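Celden group puts two handheld grippers through small-parts trial

March

Tully – Rings, brooches, beads. Not the usual stuff for a gripper test, and that was the point, according to the people running a side-by-side trial of handheld grippers at the Celden workshop this month.

The trial compares two sets of finger pads and two controller setups on things that are small, shiny and easy to drop. Most shops here test with blocks and cups. Purificación Barrios, who set up the trial, said blocks had stopped telling her anything.

"Everybody's gripper picks up a block," Barrios said. "Then a customer hands you a necklace and you're back to square one."

The two controllers are the Darkero, which the group has used since last year, and the newer Drileck, on loan from the maker. Same fingers on both for the first half of the trial, then a pad change, then the whole list over again. Operators work the grippers by hand, one in each, and a camera riding on the tool records each try. The footage gets sorted later and used to decide what goes on the arm.

There are 23 tasks on the list. Lift a ring and set it down flat. Turn a brooch over. Move a bracelet without dragging it. Hand a piece from one gripper to the other, which everyone hates. 11 of the tasks need both hands.

Barrios wanted the work done in normal daylight, by a window, with patterned cloth under the tray. Lab lighting makes the camera look better than it is, she said, and a plain gray bench makes it look better still. Stripes are harder. So is anything with stones in it.

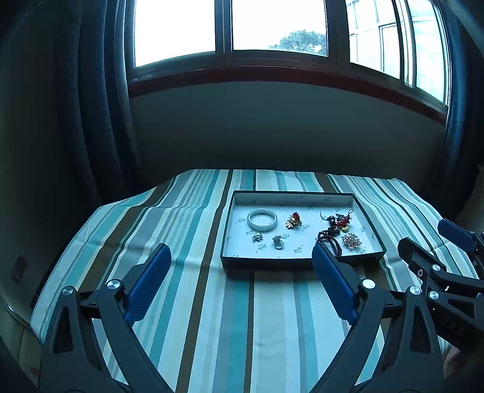 Deepak Vashisht was less sold on the window. Daylight moves around too much for a fair comparison, he said, and a run at 9 a.m. and a run at 4 p.m. are not the same run. He would sooner see both controllers tested under fixed lamps first and by the window second, with the two sets of results kept apart. He also thought the pads were getting credit that belongs to the operators.

Barrios said he had a point on the time of day. Runs are now paired – Darkero then Drileck, back to back, same task, same operator – so that the light is at least close. The early unpaired ones were thrown out. That cost the group most of a week.

As for the results, early and partial. The Darkero is smoother at the start of a close, and operators said they trusted it more on the rings. The Drileck reacts faster but tends to overshoot when the fingers are nearly shut, and on a thin band that can mean a ring shooting off sideways. One operator took to easing off the trigger just before contact, which helped, but then the numbers for that operator don't match anybody elses.

Firmware may fix it. Drileck has sent one update already and another is promised. The group will not rerun the finished tasks for the new version, Barrios said, or the trial would never end.

On pads, the textured rubber is ahead of the smooth. It holds beads better and it doesn't need as much squeeze. It also picks up lint from the cloth, and grip falls off as it gets dirty. Pads are now wiped between sets. The smooth pads stay cleaner but slide on anything curved, and bangles were bad enough that two operators asked to skip them. Request denied.

Tassels and cords turned out to be a headache for both. The fingers close on the knot fine. Getting the cord to let go is another matter, and a loop that hangs up on a finger linkage can pull a neighboring piece along with it. The linkages have pivot screws with edges that catch thread, and a bit of tape over the heads is being tried. Looks terrible, works so far.

The camera got mixed grades too. Mounted on the gripper it gives a close view of the work between the fingers, but the fingers themselves cover a good part of what's low in the view. Raising the mount clears some of that and makes the tool top-heavy. Operators noticed after an hour or so. A lighter bracket is being printed. The wider lens was kept over the narrow one because it usually catches the second gripper coming in from the side, and for the hand-off tasks that matters more than fine detail.

Rhinestones are the open question. Bright stones flare in the picture when the light hits them, and the exposure setting that tames the stones leaves dark beads close to black. The group has tried locking the exposure and letting it float. Locked is winning, narrowly. Vashisht has argued for two short passes at different settings, which would double the recording time on those tasks and has not been agreed.

The plan is for 2,000 recorded tries in all, split evenly between the controllers. Barrios would not say how far along they are, only that the ring tasks are done and the bracelets are not. Some tries are short, a few seconds. The hand-offs can run much longer, and a dropped piece counts as a fail even when the operator gets it back.

Drops are the other thing being logged. Where the piece was held, which finger let go first, whether it landed in the tray or out of it. Vashisht is keeping that log and said it may end up more usefull than the pass rates. A controller that fails the same way every time can be fixed, he said, and one that fails five different ways can't, or not quickly.

Next up is the arm. Whichever pairing comes out ahead will be bolted on and given the same list of tasks, starting with the one-handed ones. The two-handed tasks will have to wait, as Celden has just the one arm free and the second is tied up with other work. The losing controller goes back in the drawer, or in Drileck's case back to the maker, by the end of the loan.

A summary of the hand trial will be posted on the Celden page when the last bracelets are through. Raw clips on request. Operators with steady hands and a free afternoon are still wanted, mornings are full.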